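Towels come out of the wash smelling worse than when they went in
Posted in Home & Laundry
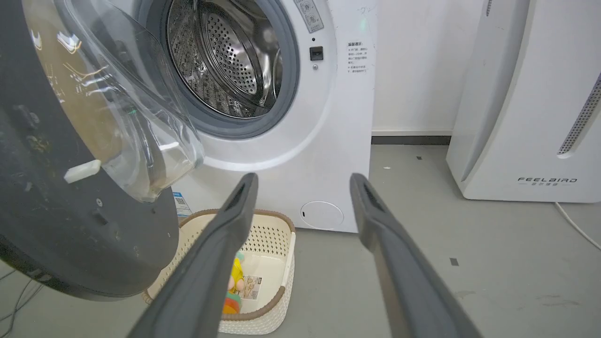
So this has been going on since June and I'm losing my mind a little. My bath towels smell fine when they come out of the dryer, totally fine, and then the second somebody gets out of the shower and uses one -- boom, wet dog. We do not have a dog. It's mostly the towels and sometimes the dishcloths. Shirts and jeans are okay, sheets are okay.

We've got a front loader that came with the house, so I have no idea how old it is. I use the Entili liquid, the blue one, and I fill the cap to the top line because there are four of us and the towels are thick. I also put in softener. I wash on warm, the regular cycle, and usually start a load before bed and move it over in the morning.

Things I've already tried: a different softener (smelled like flowers AND wet dog), one of those scent bead things, and washing the same load twice in a row. The second wash helped for maybe two showers. My sister says throw them all out and buy new ones, but these were a wedding present and I like them. Is there a way to save them or am I kidding myself?

Thanks in advance, and sorry this is long!
-- tillyinthevalley

Juwita Santoso
Top contributor, 1,432 replies

Don't throw them out! I went through this exact thing with a set of dark green towels from Falteo and I'm still using them.

What you're smelling is old detergent and softener and body oil sitting way down in the loops, with bacteria living in it. When the towel is bone dry you can't smell much, and then it gets wet and warm and there it is. Softener makes it worse on towels, by the way. It leaves a coating, so they don't soak up water as well and they don't rinse clean either. And a cap filled to the top line is a LOT of soap for a front loader. They use so little water that the extra just stays in the fabric. I use two tablespoons for a full load and I have teenagers.

What I did was strip them. Fill the bathtub with the hottest water your tap will give you, and stir in a quarter cup of washing soda and a good scoop of powdered oxygen bleach until it's dissolved. Put in clean towels, push them under, and leave them until the water goes cold. I poke mine with a broom handle whenever I walk by. Keep light and dark ones apart because some color will come out. The water gets pretty disgusting, I'm warning you now. Drain it, squeeze them out as best you can (they weigh a ton), then run them through the washer on hot with no detergent at all and an extra rinse. Dry them all the way.

After that, skip the softener forever on towels. If you miss the soft feeling, shake them out hard before they go in the dryer and use a couple of wool balls.

And the overnight thing has to stop, sorry! Sitting wet until morning is plenty of time for the smell to come right back. I start mine right after dinner on Saturday and move them over before I sit down to watch anything.

Also, while you're at it, run the washer empty on its hottest cycle and wipe down the folds of the rubber seal with a rag. Then leave the door open between loads so it can air out.

gandport_gus

vinegar

marlo77

I'd second most of what Juwita said but I didn't bother with the bathtub. I just did two hot washes with the oxygen powder and no softener and that fixed mine. Took two weekends because we have way too many towels -- my husband buys them every time there's a sale at Tillell. A couple of really old ones never came around, and those are car rags now.

One more thing to look at is where you hang them. We had ours on hooks behind the door, all bunched up, and they were still damp at bedtime. I put up a regular bar so they could spread out and it made more difference than I expected. If your bathroom fan is weak, leave it running a while after the last shower.

Oh, and please don't mix vinegar with bleach if you've got any around. Chlorine bleach, I mean. The fumes are dangerous.

tillyinthevalley

Okay, softener is gone and the first batch is in the tub right now. The water is the color of tea. I'm horrified. Will come back and let you know how they smell after somebody's had a shower!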